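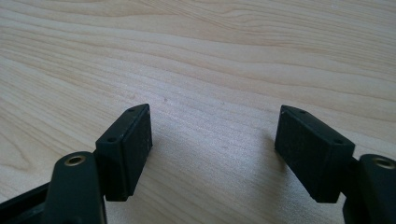

Kirholm replacement finger pad set for two-finger parallel grippers - review after one season of use

Rating: 4 out of 5

I look after one small pick-and-place cell and the hand-held grippers we use alongside it to try out grasps before they go into the program. All of them take the same finger: a black plastic pad block on a pair of link arms, with brass bushings at the pivots. The pads wear out first, the bushings second, and the plastic lasts longer than either. Until this year I cut pad facing from sheet stock and glued it on myself. In June I bought the Kirholm set instead, and this review covers fitting it, living with it and what I would change.

What you get

The set comes in a flat cardboard box. Inside are pad blocks with the facing already bonded on, a small bag of screws, a spare pair of facings with adhesive backing, and a folded sheet of instructions. The bushings are sold separately, and so is the thread locker. I think a set at this price could include a tube of thread locker, but it doesn't, so order it at the same time if you have none on the shelf.

The blocks were clean, with no flash along the edges and no burrs in the screw holes. The bevel along the top edge matched our old blocks closely enough that I didn't have to change anything in the program.

Fitting

The instruction sheet gives the order of work as arms first, pads second, and I would follow it. If the pivots are loose, you will set the pads square against slop and then have to do it again.

With the power off and the fingers open, hold each link arm near the top and rock it sideways. A small amount of give is normal on a used gripper. If you can feel a click, the bushing is worn or has started to walk out of its hole. I replaced one bushing on the cell gripper and left the others alone. The new one pressed in by hand for the first part and needed a small vise with soft jaws for the rest. Don't use a hammer. Blažena Michalík, who had this job before me, split an arm that way and kept it in the drawer as a warning.

The pad blocks go on with two screws each. Start both before tightening either one. The screws bite into plastic, and if you drive one home first the block turns slightly and the second goes in crooked. Snug is enough. I use a short driver with a thin handle so I can't put much force on it.

Setting the pads square is the slow part. Close the fingers on a strip of plain paper, low on the pads, and pull. Then do the same at the top. The drag should feel the same in both places. On my first try the paper held at the bottom and slid out freely at the top, so I backed off the screws on one side, closed the fingers lightly on a flat steel rule, and tightened up again with the rule in place. The second paper test was fine. The whole job took 27 minutes on the cell gripper. The hand-held ones go quicker with no cable to work around.

Clearance to the table

The sheet says very little about this and it deserves more. A new facing is thicker than a worn one, and a new block may sit a hair lower. Before running anything, jog down slowly over a bare part of the table and stop while there is still a visible gap under both pads. Look from the side with your eye at table height. If one pad is lower than the other, check whether the gripper is tilted at the mount before you start blaming the pads. Ours was tilted. One mount screw had backed out, and I would have missed it if I had gone straight back to production.

How they hold up

The facing has a fine texture and grips cardboard, molded parts and painted metal well. It is less good on anything oily, but so was the old sheet stock. I wipe the faces with a dry lint-free cloth at the start of each shift and use a little isopropyl on them when the cloth stops picking up dirt. Don't soak them. The bonded edge at the tip is where peeling begins, and liquid gets in there easily.

The flat outer surfaces of the plastic pick up dust and rub marks quickly. This makes no difference to how the gripper works, and I no longer bother polishing them.

I did try the Soriano pads before these. They cost less and the facing is softer, which is pleasant on fragile parts, but the edges rounded over early and small pieces started to slip at the tips. The Kirholm facing is firmer and has kept its edge.

What I didn't like

The screws are all one length. On our arms the front screw could be slightly shorter, and I had to swap it for one from the old set to keep the head flush.

The spare facings are also cut a little oversize and need trimming with a sharp blade. The sheet shows them dropping straight on.

My last complaint is about the drawings. They show one finger only, and you are left to mirror everything in your head for the other side. Lieselotte Kuhlmann fitted a set to the second hand-held gripper from the sheet alone and put one block on upside down. She caught it at the paper test, but a second drawing would have saved her the trouble.

Would I buy them again

Yes, and I have. I keep one full set and a pair of bushings in the cell cabinet now, and I do the rock test and paper test whenever the gripper comes off for any other reason. If you have only one gripper and time to spare, sheet stock and glue will still do the job for less money. With several to keep matched, I would pay for the ready-made blocks.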